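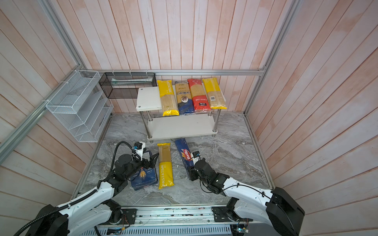
Spaghetti on the pasta shelf at the Wustberg bench, with the left arm on the blue box.

So we've been stocking shelves! If you read the September issue you may remember me promising that the Mevo project would move on from blocks and cups to things people buy, and it has. For the past few weeks I've been spending my afternoons driving two arms through the thrilling job of getting packs of spaghetti off the floor and onto a little two-tier shelf, over and over, so that Mevo has something to learn from.

We're at almost 900 recorded runs. Tillach, who are paying for the bench time, asked for 1111 (I have asked why that number and got a shrug by email), so there's a way to go yet, but I can see the end of it from where I'm sitting.

Pasta was my pick and I'll defend it. I wanted something long and a bit awkward, where the packs look alike until you try to pick them up. A box holds its shape. A bag of spaghetti gives a little when the fingers close, and if you grab it too near the end the other end droops and drags across the floor and you end up chasing it. After a couple of hundred runs I can feel the difference through the controls, or I think I can, and that's pretty much what I'm hoping ends up in the data – the small slowdown before the grip, the tilt to get the long side facing front.

The bit that took me longest to learn was leaving my mistakes in. When I started I'd stop and throw the run away every time I fumbled a pack. Vincze, from the training side, looked through my first batch and very politely said it was too clean. The system had never seen a pack land crooked, so it had no idea what to do about one. Now if I put one down at a silly angle I nudge it straight and carry on, and the whole thing gets saved. I only bin a run if something falls behind the shelf where neither arm can get at it.

I also try hard to be messy with the starting layout. It's so easy to fall into a habit! I found I was laying the packs out in more or less the same row every time, like setting a table, and then wondering why the test runs went so well in the morning and so badly when somebody else had set up. These days I turn them every which way, swap the brands, push one up close to the shelf, leave one at an angle to its neighbor. Same goes for which arm does what. I'm right-handed and it shows, so for every session I pick a stretch where the left arm has to go first.

A word about the wrist views, because a few of you asked how much the arms can really "see." Quite a lot, close up. You get the printing, the crimped seal on a bag, every scuff. The Barilla box has a torn, creased end by now and I've decided to leave it in. Shops have beaten-up boxes too. The shiny legs on the shelf are harder, with all those light and gray bands running down them, and I do wonder what the model makes of that. I've asked for a session with different lighting to find out.

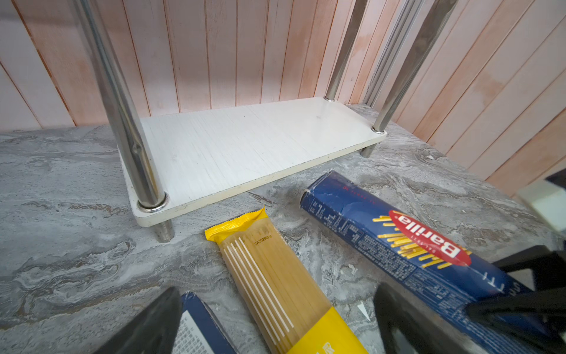

Sreekumar Thomas wrote in after the last issue to say that he'd want to see fewer runs and more kinds of pack, and that in his experience a model fed on one shelf learns that shelf and very little about shelving. He also wondered whether we were holding any products back for testing.

Fair points, both of them. Yes, we're holding some back: there are 7 packs in a cupboard that I'm not allowed to use for recording, and they only come out for test days. As for the shelf, I'd love a second one, or even the same one moved over a bit, and I've put that in my notes to Tillach. I don't think I'd trade away the number of runs, though. The early batches are so full of me learning to drive that I'd be nervous leaning on them alone.

Next up is rice, in bags, which I'm told is worse. If you're near Wustberg and fancy an afternoon at the controls, the next open session is on 12th March. You'd be doing me a favor, as the more hands we record the better, and it takes maybe a quarter of an hour before you stop knocking things over. Reply to the newsletter and I'll put you down for a slot.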